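Print | E-mail

Unit 4: Sorting and Placing Small Objects
Course notes, Ardalan Hassanpour

Students work at the white table beside the brick wall. Each pair collects a set of coloured pieces and places them one at a time. Pieces that roll off are returned to the set before the next turn.
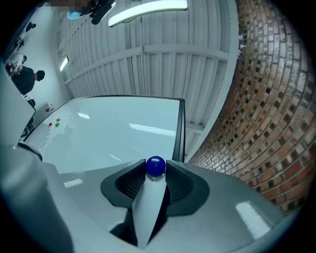
Blue ball, with red, green and orange-yellow pieces on the table.

Part 2 moves to drawn outlines. A simple face in black marker is sufficient, and the pieces serve as its features – eyes are the usual choice. Neatness of drawing is not assessed.

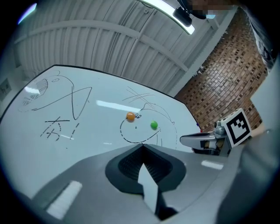

Record the colour and position of every piece before clearing the surface. Written work is limited to 200 words and is due in December.

Comments (2)

Vahidi: Is the 200 words per pair or per student?

Sotero: Per pair, according to the unit outline.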